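I met Siu-ming Hsiao at the back of Prurno, the kitchenware shop, and the first thing we talked about was toast. "People buy the oven first and the plates last," Siu-ming told me, "and then they wonder why nothing fits on the table!" I had to confess I'd done exactly that.

Siu-ming has been laying out small tables for 5 years (the old shop, Grernier, was half the size) and is very firm about big plates. "Put the plate down before anything else. Then you can see what room you've got for the mug and the bowl."
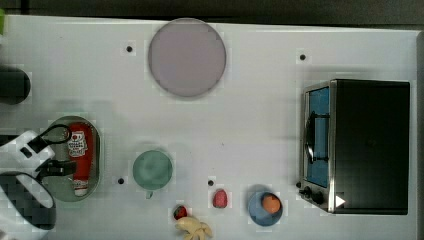
I asked about ketchup, which at my house lives wherever it was last used. "On a tray, always," came the answer. "You lift the tray, you wipe, you're done." And fruit? Siu-ming laughed - bananas are a sore subject, apparently, and strawberries not much better. "They roll. Give them a bowl."

We never did get round to the new range, due in March. I went home and moved my toaster instead, twice, and it's still in the way of the kettle.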